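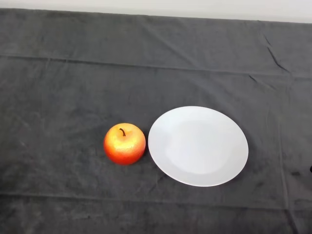 Janura Tabletop Set: Apple and Plate

README for the first release

Summary

Janura is a small collection of teleoperated pick-and-place recordings. Every episode has the same job: move the apple onto the plate. The set holds 907 episodes, recorded in June on 2 workstations, Fernetti and Ots. It was put together to train and compare imitation policies on one short task before moving on to longer ones.

What an episode contains

Head camera video in color, saved at 20 frames per second
Joint positions and gripper opening, sampled with the video
Operator commands as sent, before smoothing
A text instruction
A result flag set by the operator when the episode ends

There is no depth and no wrist camera. Recordings from the early trial runs did have a wrist view, but the timestamps drifted and those runs were left out.

Setup

The table is covered with a dark gray cloth. The apple is red and yellow and the plate is plain white, so both stand out well against it. Only these two objects are part of the task. The cloth has fold lines from storage and we did not iron it. Creases move a little between sessions, and a policy that has learned to use them as landmarks will do badly when the cloth is changed.

Start positions

The operator places the apple and the plate by hand before each episode. Both must lie fully on the cloth and inside the arm's reach. The plate may be on either side of the apple, near or far. Close pairs, with only a small gap of cloth between apple and rim, are allowed and are worth keeping – they are where most early policies bump the plate with a finger.

The arm is parked out of the head camera's view before recording starts, so opening frames show the objects alone. Please do not trim these frames. Our loader uses them to read the start layout.

Instructions

Two wordings are used, split evenly at random:

put the apple on the plate
place the apple onto the white plate

Result flag

success: the apple rests on the plate and the gripper has let go
fail: anything else, including an apple that rolls off after release
redo: recording fault, not included in the release

An apple resting on the rim counts as success if it stays there until the recording stops. Episodes in which the operator dropped the apple and picked it up again are kept and marked success if they ended well. Filter on the regrasp field if you don't want them.

Known problems

Ots episodes are slightly darker than Fernetti episodes. No correction has been applied.
Small things near the edge of the table sometimes show at the side of the picture. They are not labeled.
Far placements are underrepresented. Operators tended to set objects down close to themselves.
Start layouts are estimated from video and can be off when the objects nearly touch.

Loading

Files are written in the Silero episode format, one folder per episode. Point the loader at the top folder and it will find the index. Use the split file that comes with the set. It keeps each session whole, so the same cloth layout does not end up in both training and test.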